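Keeping a play table in order

Soo-ah Ki looks after the small-toy displays at Bidollow, a maker of play furniture and painted backdrops for waiting rooms and nurseries. Before that she spent nine years fitting shop shelving. We spoke on Wed 6 March, mainly on surfaces, shelves and the sorting of small toys, subjects on which she has firm views.

She starts with the tabletop. The dark green surface is a stock colour, chosen so that pale and bright toys stand out against it. It marks easily. Hard wheels and metal feet leave fine pale lines, and under a strong lamp every one of them shows.

"People ask whether we should polish them out," she says. "I don't. A polished patch reflects more than the rest and you end up looking at the patch. I wipe the top with a damp cloth, let it dry and leave it."

Stains are handled separately. A reddish-brown mark gets a mild soap solution first and a plastic scraper second. If neither shifts it, the mark stays until the top is replaced. The firm's log puts the average life of a top at 27 months.
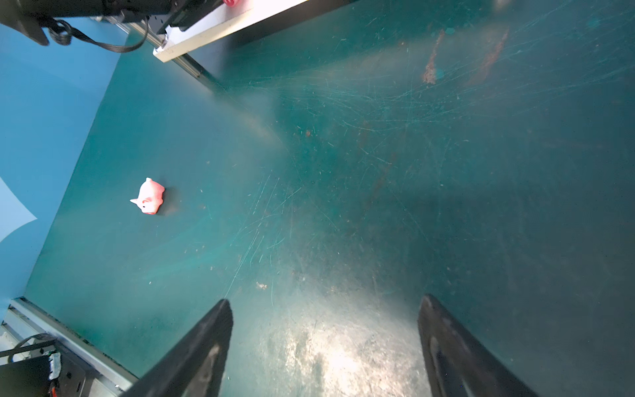
The shelf and what goes on it

The white shelf has two levels, and Ki's rule for it is short: vehicles on the top board, animals on the lower. The toy cars are wider and have the stronger colours, so they carry at a distance. The pink pigs are small enough to sit under the upper board without being knocked when a hand reaches in.

"A shelf that only an adult can read is no use," she says. "Cars up, pigs down. A child of three can put that right by themselves."

Spacing she treats more loosely. The cars face forward in a row, and a gap between two of them is left alone. She used to set them out with a marked strip of card - a habit from shop work - and gave it up in October after timing the job. The strip added two minutes to each reset and made no difference to how long the row stayed tidy.

The walls were painted by her colleague Han-gyeol Kong, who works from paper templates. The clouds are yellow or white on blue, and the stars are yellow and orange with four points each. Darker cloud shapes run along the bottom of the walls. Kong wanted these in the same blue as the rest. Ki asked for the deeper shade, as the lower part of a wall takes most of the knocks.
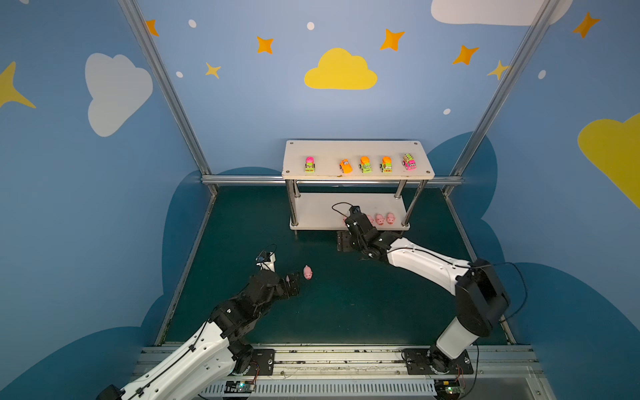
Page 36

Asked what goes wrong most often, Ki names the legs. The metal supports hold the boards well, but the fixings work slack when the shelf is pulled forward by its front edge, and a loose board tilts enough to let wheeled toys roll. She checks each fixing by hand once a week and tightens with a short driver. A powered one, she says, will crush the board around the screw.

White boards also scuff. The marks are faint for the first few months, then join up. Na-rae Ko, who runs the repair bench, repaints a board when the scuffs can be felt with a fingernail. Ki would do it sooner. They have not settled the point.

The last part of our talk was on clearing up after the toys have come off the shelf. Ki does not sort as she goes. She moves everything clear of the board first, checks that the board is level, and then returns one kind at a time.

"Pigs first, always. They're the ones that get under things. If you put the cars back first you've got your arm over the top of them while you feel about for a pig, and then you do the cars twice."

The pigs are rubber and collect dust, which shows as small dark flecks on the pink. They are washed in warm water and stood on a towel overnight. Toys with wheels are only wiped, to keep water away from the axles.

I asked whether she would change anything in the layout. She would like the shelf a little deeper from front to back, and has sent Kong a drawing. "He says it'll hide the clouds. It might. I'd still take the depth."

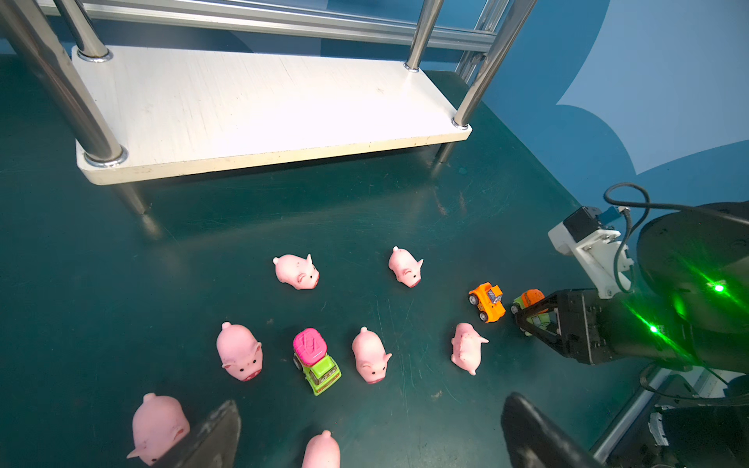
Pigs and toy vehicles on the tabletop in front of the white shelf.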